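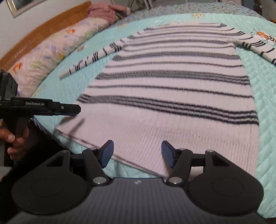
Do you need two different grippers to handle clothes and towels? One gripper will do most of it if you can change the pads, and a second one held in the other hand helps more than a better first one.

I wrote that answer down after a few evenings of trying things on a bed, and I still think it holds. The rest of this post is how I got there, with the parts that went badly left in.

Posted Jul 9, 2023

The comparison was between two sets of pads. The first set is the Sasta, a fairly stiff pad with a thin lip at the tip. The second is the Ernley, softer and a little wider. Both go on the same hand-held gripper body. You swap them by taking out two small screws on each side, and a swap took me seven minutes the first time and a good deal less once I stopped putting the screws down on the bedspread.

I work with hand-held grippers and no arm. You hold the thing by its handle, squeeze, and the camera on top records what the fingers do. An arm would repeat the same motion every time, which would make a cleaner test. I don't have room for one, and a bed is a poor place to bolt anything down. So my results have my wrist in them. I tried to keep the speed the same and I am sure I didn't always manage it.

The first task was picking up a hem. You put a knit garment down flat, open the fingers over the bottom edge, lower until you touch, close, and lift. I called it a success if the hem came up with one layer or two, as I had decided beforehand, and stayed in the fingers while I moved it toward the neckline. Anything that slipped on the way was a failure, even if I could have saved it.

Sasta did better at this than I expected. The thin lip gets under the edge of a knit if you come in low, and a ribbed hem gives it something to catch. When it failed, it failed early. It either had the fabric or it closed on nothing, and I knew right away.

Ernley was more annoying. The soft pad presses the fabric down before it grips, so on a springy surface you push the whole garment into the mattress and then close on a small fold of it. That fold holds well. It just isn't always the fold you wanted, and twice it was the bedspread. A quilted cover has its own ridges, and a wide soft pad is happy to grab those too.

Totals for the hem task, both pad sets together: 113 tries, 73 of them good by my own rule. I didn't split them evenly. Sasta got more of the tries, mostly because I kept going with it when it was working, and I know that is bad practice. I wouldn't put a percentage next to either name from this.

The second task was dragging. Take hold of one edge, pull the fabric across the bed, and stop with it more or less straight. Ernley won this easily. The soft pads let the cloth settle between them and they don't let go when the pull changes direction. With Sasta, a pull straight back was fine, but a pull to the side would work the edge out along the lip a little at a time until it dropped. I tried squeezing harder. That helped some and made my hand sore.

Then there is the camera. I had the exposure set for a darker room and forgot to change it, so the first set of recordings had long smears wherever I moved fast. The fingers and the body stay sharp in a recording like that, as they move with the camera, and the cloth turns into streaks. If you are only checking that your grip closed, you can live with it. If you want to follow where a stripe goes, you can't. I shortened the exposure, put on every light in the room, and did those runs over.

Stripes turned out useful, by the way. With plain fabric I can't tell in the recording whether I have pulled one layer or two. With stripes I can see the lines bunch up where a layer is sliding over another one. If you are setting up something similar, I'd start with something striped and move to plain cloth after you trust your settings.

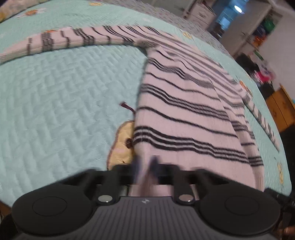 A reader in Pekembridge wrote in after my last post to say that I was testing the wrong thing. Pads wear out, the message said, and what matters is how the fingers line up at the tips, so check that with a sheet of paper before blaming the rubber. The same reader uses a gripper with longer fingers for towels and says that a small gap on one side explains most dropped edges.

I did the paper check that night. Close the fingers on a strip of paper and pull it from the left, then from the right. It should drag the same both ways. With Sasta mounted, the paper came out more easily on one side. I loosened the screws, pushed the pads square against each other, and tightened them again with the fingers closed. After that the sideways pull was better, though it still lost to Ernley. So part of what I wrote about Sasta above is about how I mounted it, and I have left it in as it was so you can see the mistake.

I also owe something on controllers. The one I use is a Diệp, a small box that reads how far the fingers are open and stamps that against the video. Before it I was working from the video alone and guessing the opening by eye. The box has a habit of losing its zero when you unplug it, so I close the fingers fully and reset it at the start of each session. I skipped this once and got a whole run in which the gripper was, according to the numbers, never quite shut. Correcting it afterward is simple subtraction, but you have to notice first.

The cable is 13 inches too long for how I hold things. It drapes over whatever I am working on, and a cable dragging on a light garment moves it. I run it up my sleeve now.

About the two-handed part, which is where I started. With one gripper, a flat garment on a soft bed slides along with whatever edge you pull. With a second gripper pinning the far side, even closed and just pressing down, the fabric stays and the edge comes up cleanly. The second one can have any pads you like. I left Sasta on the pinning hand and Ernley on the lifting hand for drags, and the other way around for hems. That was the setup I liked best, and the one I will keep for now.

Still to do: the same two tasks on a hard table, where I expect Ernley to look better on hems, and a run with a damp towel. I also want to try Sasta with a strip of grip tape on the lip. I have the tape. It is too wide and has to be cut down, and the first piece I cut came off with the backing.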